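Kidney stone found on a scan for something else
Forum > Kidney and Bladder

mundham_mo
Had a CT in December for back pain. The back turned out fine but the report mentions a 2 mm stone in the left kidney, "nonobstructing, incidental." My doctor said drink more water and moved on. Is that really all?

Layug70
Pretty much. Mine sat there for years. A stone in the kidney itself usually doesn't hurt. It hurts when it moves into the ureter.

vdumlao
I'd ask for a urine test at least. I was told to ignore mine and ended up in the ER at night. If you have any family history, push for more.

Layug70
One small stone and no symptoms doesn't need a full workup. You had several, Virgilio. Different case.

vdumlao
I had one on the first scan. I'm not saying panic, I'm saying ask.

mundham_mo
My father had them, so I guess I'll ask. Should I stop eating dairy? The stone is calcium, I assume.

protetti_k
Don't cut dairy on your own. Calcium in food binds oxalate in the gut, and going too low can make stones more likely. Salt is the one to watch. Also they can't tell you for sure what it's made of until you pass it and it gets analyzed.

Layug70
Agree on salt. Disagree a little on waiting for analysis, the scan can give them a hint.

protetti_k
A hint, yes.

mundham_mo
Thanks all. I called the office and they'll do a urine test and repeat the imaging next year, ultrasound this time. I'm 60 and never drank much water, so that part will be the hard one. I've started keeping a bottle next to me when the grandkids are over.
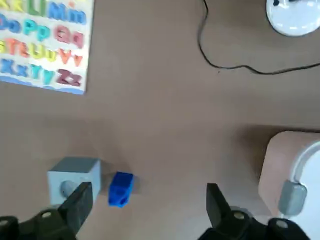

The nurse also said to come in right away for fever or chills with pain, and not to wait for a call back on that.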